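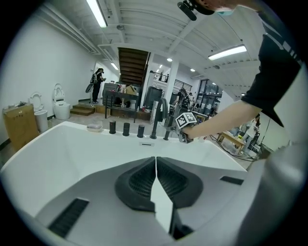
4. Recording demonstrations with the hand-held gripper

Last updated: 2021-10-26
Reading time: 5 minutes

Section 3 got the Merard gripper charged and paired. This section covers collecting examples with it. The Julari trainer will accept nearly anything you feed it, and we would ask you not to take that as a sign the data is any good.

4.1 Before you record

1. Pick one task and write it down in one sentence. If two operators read the sentence and do different things, rewrite it.
2. Wipe the lens and check the finger pads for grit.
3. Show the marker cube to the gripper camera at the start of each session. Hold it still, well inside the view, with your fingers off the printed patterns as far as you can.
4. Wait for the tone. If it doesn't come within 13 seconds, move closer and try again.

Note: Glossy fixtures such as tubs and chrome can throw off tracking. The sales sheet says otherwise. Run a short test on your own fixtures before you believe either of us.

4.2 Recording

5. Start with the gripper open and pointed at the work area.
6. Do the task at a normal pace. Slow, careful demonstrations look nice on playback and tend to teach the model to hesitate.
7. Close the fingers fully on the object before you lift.
8. Stop the recording before you set the gripper down. 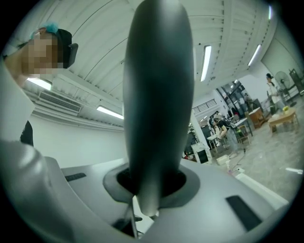 Other people can keep working in the room while you record, but keep them out of the path between the gripper and the object. Julari has a setting called "ignore background motion." Leave it off. In our June trials it threw away good episodes and kept bad ones, and we have not seen a version since that does better.

Caution: Keep loose cables out of your walking path. You will be watching the fingers and not your feet.

Caution: Do not push a finger sideways to free a stuck object. Open the gripper and start over.

4.3 How many episodes?

You may have read that 2000 episodes is the number to aim for. We don't know where that came from. One set of 202 clean episodes, all of the same task, gave us a more dependable result than a far bigger mixed set - and that was one task in one room, so don't lean on it too hard either.

9. Play back every fifth episode in full. The quality score in the Sturnari viewer measures tracking only. It can't tell a dropped object from a placed one.
10. Delete failed attempts, or tag them "fail" if your project uses them.
11. Export to the Gronow folder and confirm the file count matches your log.

If the counts differ, do not re-export over the same folder. See section 6.

We use cookies to improve your experience on this site. Accept | Manage settings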